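Cómo montar y poner a punto el kit de ajedrez Pesent con dos brazos

El kit Pesent se compra en la tienda de Ostetura y llega en una sola caja, con las piezas impresas ya limpias de soportes. Yo he montado dos unidades para nuestro taller de Seixas y escribo esta guía porque el manual oficial es correcto pero muy corto, sobre todo en la parte de calibración. El español no es mi lengua materna, así que pido paciencia si alguna frase suena rara. Los términos técnicos los he comprobado todos.

Qué conviene tener antes de empezar

Un destornillador de cruz de tamaño mediano, un juego de llaves Allen pequeñas, bridas para los cables y una mesa que no se mueva. La mesa es importante. En la primera que usé, cada vez que un brazo frenaba, las piezas altas temblaban y algunas se caían. Con una mesa más pesada el problema desapareció.

También necesita un ordenador con el programa Trekico instalado. El kit no funciona sin él. La descarga pesa bastante y yo recomiendo hacerla la noche anterior.

Paso 1. Las placas y el tablero

El tablero va entre las dos placas base. Apriete los tornillos de las placas solamente hasta la mitad, coloque el tablero, empújelo hasta que quede recto y después termine de apretar. Si aprieta todo desde el principio, el tablero queda un poco girado y lo va a notar más tarde, cuando la pinza baje siempre al lado de la casilla y nunca en su centro.

Paso 2. Los servos

Antes de atornillar cada servo en su soporte, conéctelo y pulse «Centrar» en Trekico. Hágalo uno por uno. Un servo montado sin centrar obliga a desmontar media articulación, y yo lo sé porque lo hice dos veces.

Los tornillos de los engranajes no deben quedar demasiado fuertes. Gire el engranaje con la mano, con la corriente apagada: tiene que moverse con una resistencia pequeña y regular. Si nota un punto duro, afloje un cuarto de vuelta y pruebe otra vez.

Paso 3. Los cables

Deje una curva amplia en cada articulación. Mueva el brazo a mano por todo su recorrido antes de poner la primera brida, y compruebe que ningún cable entra en los engranajes. Los cables de los servos son finos y se pellizcan con facilidad. Los de alimentación son más rígidos y yo los llevo por detrás, lejos de la zona donde se dejan las piezas capturadas.

Paso 4. La calibración

Para calibrar hay que llevar la pinza a las cuatro esquinas del tablero y guardar cada posición. El manual dice que se puede hacer con el tablero lleno. Yo prefiero hacerlo con pocas piezas, y al final poner una partida a medias para comprobar que la pinza pasa entre las figuras sin tocarlas.

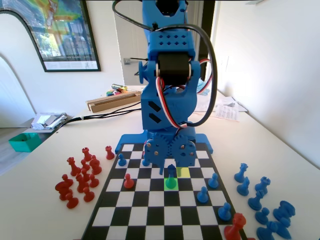
Marcos pregunta en los comentarios si hay que repetir las cuatro esquinas cada vez que se apaga el kit, porque en su casa lo guarda en un armario después de jugar. No hace falta si las placas no se han soltado. Al encender, abra «Comprobar esquina», elija una sola y mire si la punta de la pinza llega al centro. Cuando la diferencia es pequeña, Trekico la corrige con las flechas del teclado. Si es más grande que media casilla, entonces sí, repita la calibración completa.

Paso 5. La altura de la pinza

Este ajuste es independiente del anterior y muchas personas lo olvidan. Trekico guarda una altura para los peones y otra para las figuras altas. Empiece por el peón. Baje la pinza despacio, con la velocidad en 5, hasta que los dedos rodeen el cuello de la pieza sin rozar el tablero. Guarde y repita con el rey.

Si las piezas se levantan inclinadas, la altura está casi siempre demasiado arriba. Si la pinza empuja la pieza al cerrarse, el problema suele ser el centrado y hay que volver al paso 4.

Paso 6. La primera partida

Active un solo brazo y déjelo jugar contra usted. Cuando haya terminado una partida entera sin errores, active el segundo. Las piezas capturadas se pueden dejar a los lados del tablero, pero manténgalas a cierta distancia del borde, porque un brazo que baja en diagonal puede tocar una torre que está demasiado cerca.

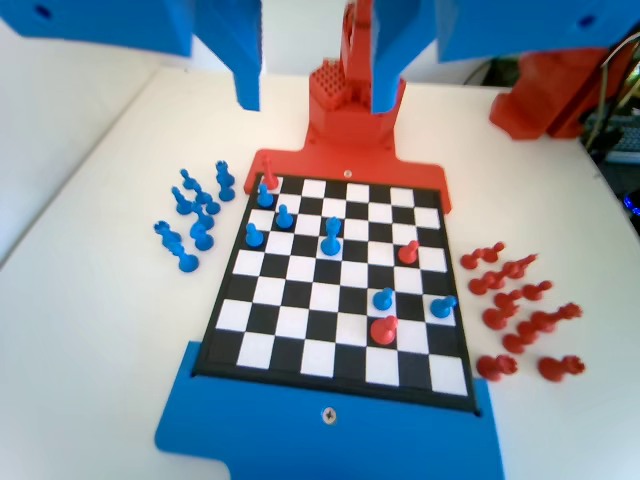
Tablero entre las dos placas, con las piezas azules capturadas a la izquierda y las rojas a la derecha.

Durante la partida no ponga las manos sobre el tablero hasta que el brazo vuelva a su posición de reposo. La fuerza es poca, pero un servo bloqueado se calienta rápido y puede estropearse.

Mantenimiento

Cada 48 horas de uso reviso los tornillos de la base y quito el polvo de los engranajes con un pincel seco. No use aceite, el fabricante lo desaconseja para este plástico. Según Ostetura, los servos aguantan 4.000 partidas. Nosotros estamos todavía muy lejos de esa cifra y no puedo confirmarla.

Precio y opinión

El kit completo con dos brazos cuesta 1.895 euros, sin el ordenador. Me parece caro para una casa y razonable para una escuela o un taller. Lo mejor es que cada pieza impresa se puede pedir por separado, o imprimir uno mismo con los archivos que vienen con la compra. Lo peor es la traducción del programa, donde «peón» aparece en un menú como «peatón». He escrito a Ostetura y me contestaron que lo corrigen en la versión de abril.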